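Wenix Modeling Dough Starter Set
Section 4: Setting Up Your Work Surface and Your First Batch

Before you begin

Read this section all the way through once. We know how people use manuals, so the part about the drying times has been put near the front, where you might trip over it on the way to the fun bits.

Your Wenix set includes the dough base (one tub), the color drops, a measuring scoop, and a shallow tray. You supply a flat surface, a damp cloth, and a reasonable amount of patience. If the tray is missing, check under the cardboard insert. It is nearly always under the cardboard insert.

4.1 Choosing a surface

1. Pick a table or counter that is flat, smooth, and at a height where you can lean on the dough with straight arms. Coffee tables are fine for children and for adults who enjoy back pain.

2. Use a dark surface or a dark mat if you plan to work with the pale colors. Crumbs, lint, and dust show up right away on dark gray, and you will want to see them before the dough does. Pale dough collects dirt the way a black sweater collects cats.

3. Wipe the surface with the damp cloth and let it dry completely. Don't use furniture polish. The dough will pick it up and smell of lemon for the rest of its life.

4. Set the tray to one side, on whichever side you don't use for kneading. It should be within reach and out of elbow range. These are two different distances, and it is worth finding both.

Note: The Kidier folding mat from the older sets has a raised grid. It works, but your dough will come out looking like a waffle. Turn the mat over and use the plain side.

4.2 Mixing the first batch

1. Level the scoop and measure out 400 grams of dough base. That's 4 scoops. If you have a kitchen scale, trust the scale.

2. Knead until the dough stops crumbling at the edges. It will seem too dry. Keep going. Adding water at this point is the most popular mistake in our customer mail.

3. Press a hollow into the top with your thumb and put in the color drops. For butter yellow, use 25 drops. For a stronger yellow, use more, bearing in mind that drops can't be taken out again.

4. Fold the dough over the color and knead until no streaks remain. Streaks are also acceptable if you decide to call them marbling.

5. Tear off a piece you can close your hand around and roll it into a ball. Small creases and dents are normal in a first ball. They have no effect on how the dough handles, and the pursuit of a perfect sphere has cost our testers whole afternoons.

Caution: Color drops stain grout, unfinished wood, and light-colored cuffs. Roll up your sleeves before step 3. Reading this after step 3 is also common.

Caution: This dough is not food. It looks like cookie dough and it is saltier than you can imagine. Keep it away from dogs, who can't read this section and wouldn't believe it.

4.3 Resting the dough

1. Put each ball in the tray with space between it and its neighbors. Balls that touch will become one ball, usually in a color you didn't order.

2. Leave the tray uncovered for 25 minutes at room temperature. A skin should form that feels dry under a fingertip.

3. Keep the tray off radiators and out of direct sun. The tray will survive. The dough will crack.

4. Don't poke it to see how it's doing. Once, at the end, is enough.

Note: Any unused dough goes back in the tub with the lid pressed down on all sides. Dough left out overnight turns into a doorstop. It is quite a good doorstop, but we don't cover that in the warranty.

4.4 If something looks wrong

Dough sticks to the surface: Knead it a little longer, with dry hands.

Dough cracks when rolled: Wet one fingertip and work it in. One fingertip.

Color is too pale: It deepens slightly as it rests. Wait before reaching for the bottle.

White specks in the dough: See 4.1, step 3, which you may have skipped.
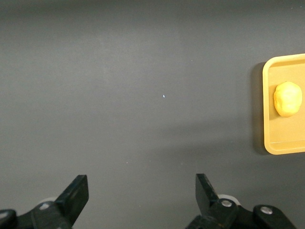 Once the skin has formed, turn each ball over and give the underside another 25 minutes before moving on to shaping in Section 5. You'll need the rolling pin for that, and it is sold separately.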